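How to Polish a Granite Slab by Hand and Read Its Textures

16 May 2026
By Herman Gunawan

A sawn piece of granite looks like nothing much. Gray, chalky, a bit sad. Give it an evening on a sheet of glass with some grit and it turns into a window: zoned feldspars, little trains of biotite, quartz filling the gaps where the last of the melt froze. I have done dozens of these and I still get excited when the first good face comes up!

I'm using a coarse pink granite from the old quarry at Skanthorpe, but any fresh, solid igneous rock will do. Skip anything that crumbles under your thumbnail.

What you need

A slab with one flat sawn face, palm-sized or smaller. Most rock shops will cut one for you.
A piece of thick plate glass with the edges taped.
Silicon carbide powder in 120, 220, 400 and 800 grit.
Cerium oxide and a scrap of felt glued to a board.
A spray bottle, a soft toothbrush, a hand lens and a pencil.

Put on safety glasses and keep everything wet from start to finish. Granite dust contains silica and you don't want it in your lungs. Catch the slurry in a bucket too, and never pour it down the sink. It sets like concrete in the trap.

Grinding

Scribble a pencil grid over the whole sawn face. Put half a teaspoon of 120 grit on the glass, spray it until it's the thickness of cream, and move the slab in figure eights with even pressure. Turn the slab a quarter every minute or so (everybody leans harder on one side, me included). Keep going until the pencil and the saw marks are completely gone, then draw the grid again and repeat once. On my Skanthorpe piece the coarse stage took 14 minutes.

Now wash. Wash the slab, the glass, your hands, and under your nails. Scrub any cracks with the toothbrush. One stray coarse grain carried into the next stage will plow a groove right across your best feldspar, and then it's back to the beginning.

Do the 220 and the 400 the same way, with a full wash between each. By the end of 400 the face should look smooth and even when dry, with no single scratch catching the light.

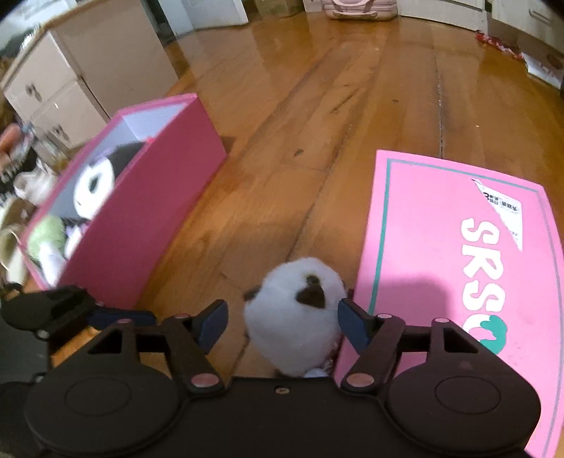
Two-finger gripper with dark navy pads.

The 800 stage is where it gets fun. Use less powder and more water, and lighten your grip as the slurry breaks down. You'll feel the slab start to stick to the glass a little; spray and keep moving. I give this stage about 7 minutes, then rinse and hold the face low against a lamp. If you can see a blurry reflection of the bulb, you're ready for the felt.

Polishing

Mix cerium oxide with water to a thin paste, wet the felt and rub firmly in short strokes. Quartz comes up last, so judge your progress there. Biotite may pluck out and leave tiny pits. A drop of thin epoxy on the face before the 400 stage helps a lot with that, as long as it cures fully.

Reading the face

Wet the surface and start with your naked eye. Which crystals have clean, straight outlines? Those usually had room to grow. Which ones only fill the spaces between others? Then take the lens to the largest feldspars and look for faint rings parallel to the edges, where the composition shifted as the crystal grew. My Namcombe slab has one with a ring of tiny dark mica flakes caught inside it, and I could stare at that thing all day.

Sketch what you find before the face dries, and write the locality on the back in paint pen.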